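I bought the Dilgate mixed dish set back in June, mostly for the colors, and I'm still reaching for it first! The big lime bowl is my favorite (popcorn, salad, you name it).

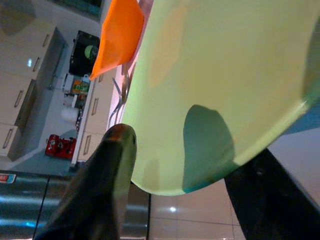 Pale lime green, and the light comes right through.

The plates are shallow, so soup is out, but they're great for toast and eggs – my usual.

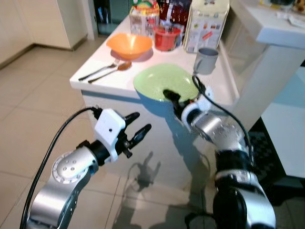

I paid $79 and I'd pay it again. My friend Xiuying Feng thinks the orange bowl is too loud for breakfast. I love it.
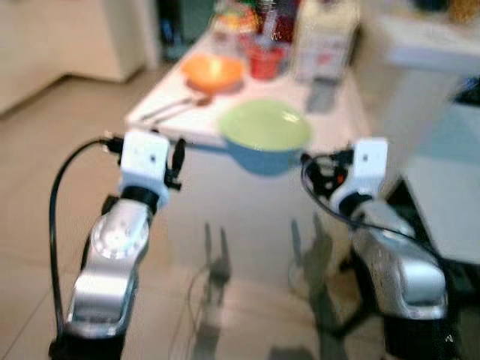

One gripe – I wish the set came with lids. Otherwise 5 stars from me, and I'm eyeing a second set for the cabin.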